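Mastus Tidy Board, bench practice kit for small arms

In stock. Ships from our Todora unit. Price 219 board and blocks, 249 with the spare block set. Pounds, VAT included, carriage extra.

Skip to: What it's for / What you get / Fixing it down / Can it do chores yet / Buyers' notes / Returns

What it's for

Putting small things where they belong. Same job as clearing toys off a floor or sorting odd parts at the end of a shift, shrunk down to a bench. If your arm can't manage this it won't manage a kitchen drawer. We get asked for a "housework test" most weeks and this is the nearest thing we sell to one.

Suits table-top arms with a gripper, a pusher or suction. Not meant for big industrial arms, they'll shove the blocks straight through the wall. Fine for colleges, repair shops, small factories thinking of buying a first arm and wanting to know what it can do before they spend proper money.

What you get

Maple board, jointed from planks and sanded. Grain varies, so don't expect yours to match the one in the shop. Small plastic blocks in red, yellow, green and blue. Stars, cylinders, a heart, a cube, that sort of thing. Colours repeat but on different shapes, so an arm that only looks at colour gets caught out. Bolts. Printed task sheet with 25 jobs on it, easy ones first.

Not included: arm, camera, table. Please read that line again, we've had three emails this month.

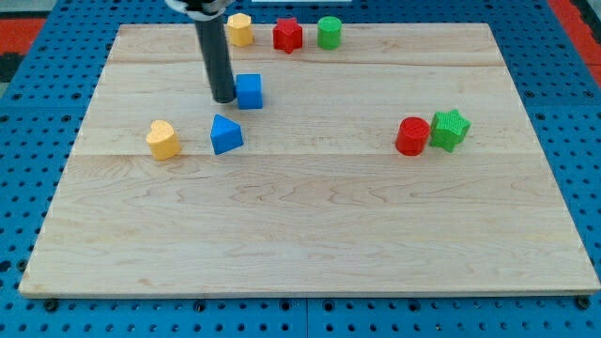

Jobs on the sheet start with "push the blue cube to the front edge" and go up to "put everything in a line by colour, then put it back how it was". That last one is where most set-ups fall over. Pushing is harder than it sounds. A cube goes more or less straight, a cylinder wanders, and a star catches a point and spins. Two blocks touching is worse again, you want one and you get both.

Leave a good clear stretch of board to move things into. People cram all the blocks in and then wonder why the arm gets stuck.

Fixing it down

Bolts along the front edge go into a holed bench top. Nip them up, don't lean on them, maple will split. Check the holes line up before you get the spanner out. If your bench has no holes, clamps are OK but keep them out of the arm's way.

Wipe with a dry cloth. No spray polish!! It makes the board slippy and all your earlier results go out the window.

Can it do chores yet

Short answer, some of them, slowly, on a good day. Longer answer from Parvathi Lobo, who runs our bench:

"We ran 1320 tries over June on a borrowed Tratau arm. Single pushes, blocks spread out, nothing in the way, it was good enough that I stopped watching. Anything with four or more steps, I had to sit with it. It would do the hard part and then knock the finished row on the way back. A child of five is quicker and you don't have to reboot them.

For shop-floor work I'd say yes to one part, one place, same light all day. Sorting mixed bits out of a heap, not unless someone's nearby. At home, no, not for what it costs. Laundry is a long way off. Picking blocks up off a flat board is not the same as picking up a sock from under a bed, and customers should know that before they order."

We put that on the page becuase people ask, and we'd sooner you bought the board knowing it. It tells you what your arm can't do as much as what it can.

Things that helped on our bench: steady light, blinds down in the afternoon. Slower moves near the blocks. Starting each try with the blocks in a different spot, otherwise you're only teaching it one layout. Writing down the failures as well. The task sheet has a column for it, use it.

Buyers' notes

Zhuoran Peng, packing line: "Bought to settle an argument with the boss about whether an arm could take over the returns bench. It can't, yet. It can do the labels end. Board's solid. The task sheet could do with bigger print."

Song Repairs, trade account: "Had it bolted down in ten minutes. Star blocks are a pain, which I suppose is the idea. Lost the heart behind the compressor, ordered spares."

Evening class tutor: "Students like it more than the software exercises. Would like a wipe-clean sheet."

(Wipe-clean sheet is on the way, no date yet.)

Spares and returns

Spare blocks sold as a full set only, no singles, sorry. Boards can come back unused in the orginal box. Once it's been bolted down it's yours. Split or warped on arrival, send us a photo and we'll swap it.

Trade accounts and schools can order on an invoice. Phones are on from 9 till 4, email gets answered quicker.

Related: Mastus bench clamps / Mastus holed bench top / Task sheet, extra copies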